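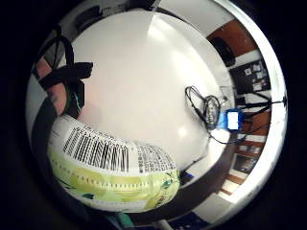 **Figure 3.** A soft plastic package on a white tabletop, with its barcode showing.

### 4.2 What people remember about package size

I'll admit I went into this part of the study expecting a boring result. Gemma Bloxham and I had already gone through the price questions, and those came out pretty much the way the older shopping literature says they should: people know what they pay for milk, they sort of know what they pay for coffee, and they're hopeless on paper goods. So when we got to size I figured we'd see the same pattern again, write two paragraphs, and move on.

We didn't get the same pattern. Shoppers at the Kirville stores were bad at size across the board, even for things they told us they bought every week. We collected 2690 usable diary entries between October and the end of the winter, and in 33 percent of them the person wrote down a size that the store had never carried (not an old size, not a near miss, just a number from somewhere else). Nives Testa, who did most of the coding, started keeping a side list of the strangest ones, and I wish I had room for it.

Soft packages like the one in Figure 3 gave us the most trouble. With a jar or a can, people seem to hang on to a shape, and the shape gets them close. A bag slumps and folds, and it looks different on the shelf than it does at home. One woman in the Monti group told us she judged bags "by how they sit in my arm," and I've thought about that line a lot since. She was closer than most, by the way!

The barcode matters for a dull but useful reason. We asked people to copy down the digits from the package for at least one item per trip, and we matched those to the store's own records. That gave us a true size to set against the remembered one. It also meant we lost entries whenever somebody skipped a digit – more common than we'd planned for – and we dropped those instead of guessing.

We did try a small follow-up with eight households from the Vandero group. They kept the diary for three more weeks, and this time we asked for the size before the shopping trip and again after it. Going to the store helped with price. It did next to nothing for size, and two of the households got worse. I don't want to lean on eight households too hard, but it fits with what Gemma found in her earlier Vollance interviews, where people talked about price all day long and had to be nudged to mention weight or count at all.

Section 4.3 takes up unit-price labels, and whether shoppers who say they read them do any better on the same questions.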